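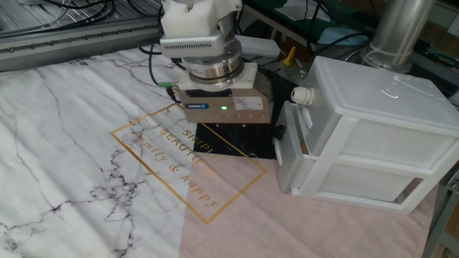 Week 5 — Labels, plates and small print
Information Design, first years. Notes by Gwilym Bellis. Bring last week's sheet on type sizes, we pick up where it stopped.

Left over from week 4: x-height. Two typefaces at the same point size can look a size apart. Measure the small x, not the number in the menu. Several of you handed in the packet exercise with the size right and the letters still too small to read. Redo it if yours came back with a ring round it.

Now labels. A label is text stuck to the thing it is about. Sounds obvious but changes everything — the reader is standing up, in bad light, often bent over, often cross. Hardly anyone reads a label for pleasure. They come with one question and leave when they have it.

Who reads them:
The buyer — what is it, is it the right one
The user — how do I use it, can I wash it, which way up
The repairer — which model, which year, what goes in it
The storeroom — where does it live, how many left
The inspector — does it say what it has to say

Same object, five readers, maybe one label. Usually the trouble starts there. Everything gets squeezed onto one rectangle and set in the size that fits. Ask first whether it can be two labels. Or one label and a leaflet.

A bit of history (short, the reading has more). Before printed labels: chalk marks, brands burned into casks, seals, tags on string. Merchants' marks did a lot of the work because many handlers couldnt read. Printed paper labels spread once paper and printing got cheap, gummed backs saved the glue pot. Self-adhesive labels come in during the 1930s. Barcodes reach supermarket tills in the 1970s, and from then on part of the label isn't for people at all.

Case: Papadopoulos jam labels. Slides on the course page. Old version had the fruit in script lettering and the weight in capitals twice as heavy. So the eye goes to the weight. Teodora Pavlović redrew them as a student project: fruit first, one weight of type, date moved to the lid. Shop in Bridcombe kept the old ones up on the shelf beside the new ones for all of February. She asked shoppers to find the blackcurrant. Her notes are worth reading for how she asked, never mind the results.

Placing it
Type gets all the attention, position gets none.
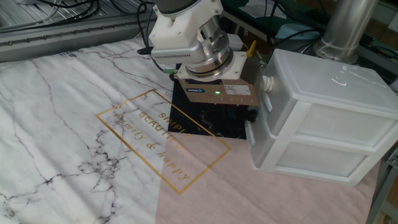
Separate the name from the data. A maker's name is there to be recognised, a specification is there to be read slowly, and they want different treatment. Different colour helps, a gap helps more. Look at the front of the bronze-coloured block: small dark blue label with the logo in white, a tiny green light to the right of it, then further right the white sticker with small black text and what looks like a barcode. You wouldn't mix the two up even with your glasses off. The print on the white one is small but it is black on white, so contrast is on its side. Try the same size in grey on cream and see how far you get.

Curves, corners, seams — avoid all three. A label round a bottle should show its main word without turning the bottle. Corners lift. Seams get cut through when someone opens the box, and the best-by date goes with them.

Order on the label
Name of thing. Then the variety or model. Then whatever the reader must not get wrong (dose, voltage, allergens). Address and small legal stuff last. Numbers need their unit on the same line, a 400 on its own could be grams or millilitres. Watch model numbers with O and 0 side by side, or I and 1. Vavport's spare parts catalogue has both in one code, page in your pack, see how long it takes you to copy it down right.

Wording
Verbs up front. "Keep dry", not "it is recomended that this product be kept in dry conditions". No jokes on warnings. Abbreviate only what the reader says out loud already.

Exercise for next week
Choose an object at home with at least two labels. Draw both at full size by hand, no tracing. Mark which reader each line is for. Then redraw as one label, 100 words maximum, nothing legally needed left out. Damir Janevski has the card stock, ask him before Thursday.

Reading: Arrieta handout on tags and tickets, first half only. Spare copies outside my door.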